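Course notes, Unit 9: Faults in hand-held gripper work
Instructor: Tomomi Mizuno
Read before the lab. Bring the fault sheet from Unit 8.

## 1. The case

The Zanley group was recording demonstrations with a hand-held gripper. An operator holds the tool, does the task by hand, and the wrist camera and tracking data are saved together. A policy is trained on the result and run on an arm with the same fingers.

The group recorded 54 demonstrations of one task: pick up a flat strip and lay it along a line on the table. When the trained policy ran on the arm, the fingers closed above the strip on most attempts. On 3 attempts they went too low and pushed into the table hard enough to trip the force limit. The last of these cracked a finger mount. No one was hurt, but a student had a hand on the table when the arm came down, well inside the marked zone.

Two faults, then, and they need separate treatment:

- The gripper height was wrong.
- A person was in reach of a powered arm.

## 2. Finding the height fault

The first guess was the policy. The group retrained it twice and got the same behavior. They should have replayed a recorded path on the arm before retraining anything. A replay takes a few minutes and leaves the policy out of the question.

When they did replay, the good paths and the bad paths split cleanly by recording order. The first 43 were fine. Everything after that had a height error that grew as the tool moved away from the marker.

An error that grows with distance usually points to an angle. A fixed error usually points to an offset. Write this down, as it comes up again in Unit 11.

The marker unit had been bumped between recordings and had tilted on its base. The tilt was too small to notice by eye. The software (Plenura, default settings) still found the marker in every image and reported a good detection. Detection tells you that the pattern was found. It says nothing about whether the marker is still where the calibration file puts it.

Why were the misses mostly high, with a few low? The tilt was sideways as well as forward, so the sign of the error depended on which side of the table the strip was on. Work this through with the sketch from lecture.

## 3. The safety fault

The arm was started from a laptop by someone who could not see the whole table. The stop button worked and was within reach of a second student, who was watching the screen at the time.

The force limit did its job, but it was set to protect the arm. Do not treat it as protection for a hand. The rule in this course is that the person who starts the motion has a clear view of the table, and the person at the stop button does nothing else.

The Abbasi checklist in your binder covers this on page 2. The line about gloves is out of date. Ignore it.

## 4. Before you record

Do these in order, every session.

1. Check the finger mount for cracks and for play. Look at the root of each arm of the V, where the Zanley part failed.
2. Press lightly on the marker unit. If it moves on its base, stop and refit it, then calibrate again.
3. Hold the tool with the jaws at a known grid corner and log the position. Repeat at a second corner far from the marker. One corner is not enough to show a tilt.
4. Look along the table from the tool side. The marker face, the grid and anyone standing past the table should all be easy to pick out.

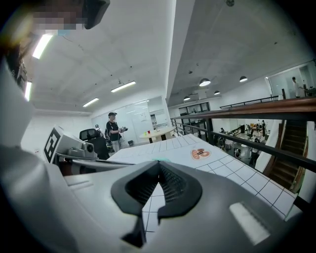 5. Record one short pass and replay it on the arm at low speed with no object on the table.
6. Log the corner positions again at the end. If they differ from step 3 by more than the limit on your sheet, mark the whole session as suspect.

## 5. For the lab

Each pair gets a set of recorded paths from a Haltex tool. Some have a tilt added, some have a fixed offset, and some are clean. Sort them using only the corner logs, then check your sorting with a replay.

Hand in the sorted list, one plot per fault type, and a short paragraph on what the Zanley group could have caught at the end of the first bad recording. Leave the arm powered off until I have signed your sheet.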